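Folding at Gurnum: the order of work

Grímur Þrastardóttir has sorted returned clothing at Gurnum for three years. Synthetic pieces come first, she said, at a bare wooden table. "Thin fabric slides. You hold the top hem at both ends and pull it level before anything else."
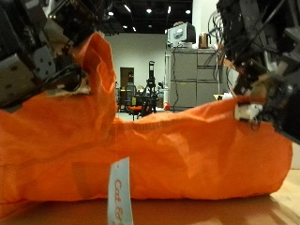 Buttons and plackets

Orange shirts get the same treatment. "Lift the placket by its edge. The body follows."

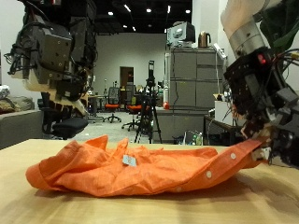
She leaves labels until the garment is flat, and does up every second button. Pink and red cloth goes in a separate stack.

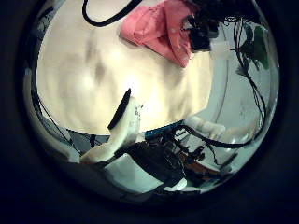
Bit-na Yook would close all the buttons, as a half-closed shirt shifts in the box. Þrastardóttir disagreed. "It costs time. We do 50 in a morning."
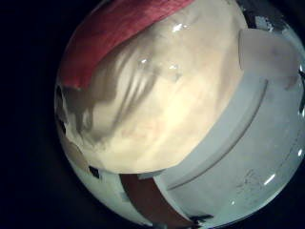 Boxes for Rinness are closed at noon and hold one color each.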